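3.2 Cell setup and upkeep

The cell at Udstead has two arms mounted on opposite sides of a white table made of two panels. Each session starts with a check of the table seam, then of the cables. The camera cables get the most attention. They need enough slack for the wrist to turn, but a loop that hangs too low can catch on a stem. We tie each cable at the bracket and leave the rest free. Figure 2 shows the cell with artificial hydrangeas and leaf sprigs laid out.
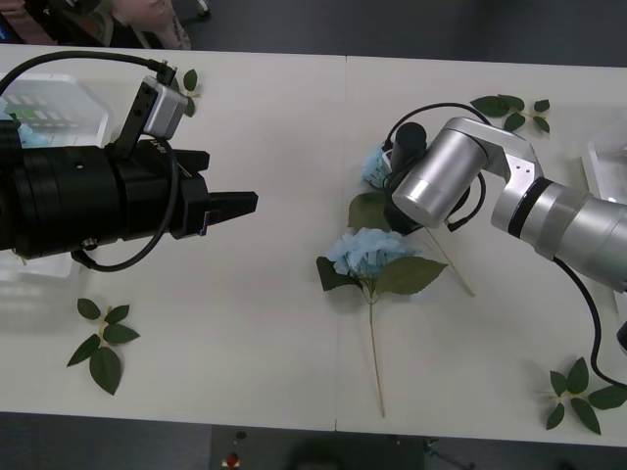
Figure 2. The two-arm cell with a blue hydrangea at the right gripper and a second one on the table.

The bracket screws were the weak point. Over 1,990 picks in January we logged 203 stops, and most of them went back to a camera that had shifted on its mount. We now tighten the screws before every session and redo the camera calibration after every 1,000 picks – sooner if a gripper has hit the table. Finger tips are wiped at the same time, and a worn pair is replaced on both sides of the gripper.

Stems are placed by hand between runs. They may touch or overlap, as the two blooms in the middle of the table do here, and the sprigs go toward the corners.

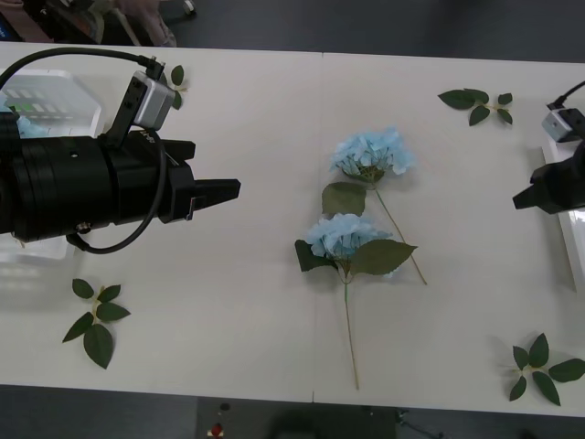 Hortensia Aravena objected that a fixed count is a poor guide, and that calibration should follow the measured camera error instead. We agree in part. The error check takes two minutes per arm, and we have added it to the start of each session, but the fixed count stays as an upper limit.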